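## Teleop FAQ – toy parts sorting

**How many demos do you need?**
1,000 per task. We're at 1,902 across 2 tasks, so nearly done.

**Do the parts have to be in the same spots every time?**
No. Spread them over the mat – nuts, bolts, links all mixed. Leave room for the grippers to come down. 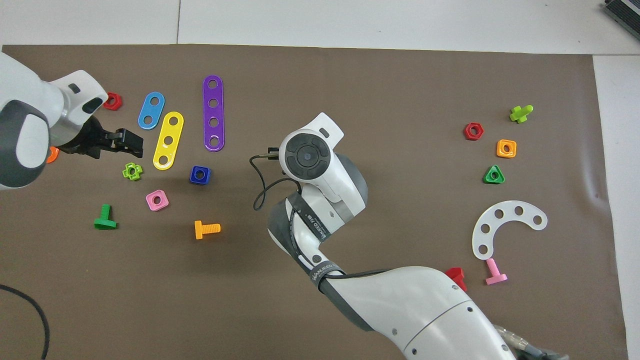

## Driving the arms

**Can I move both at once?**
Yes, but start with one. Slow hands. If you drop a bolt keep going, dont restart.

**Which piece first?**
Operator's choice. The long purple strip is easy to knock, go in from the side.
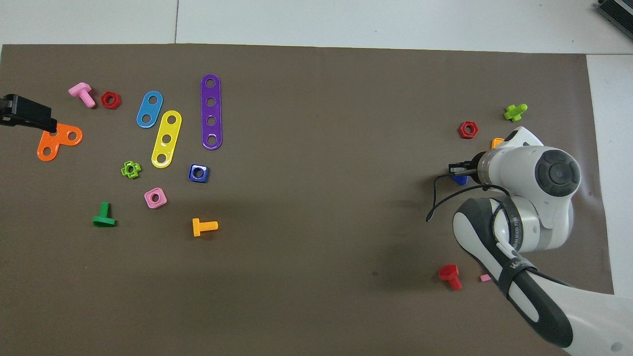
*Both arms over the mat, parts out.*

**Bad take?**
Flag it, tell Merle Fairweather. Don't delete teh file.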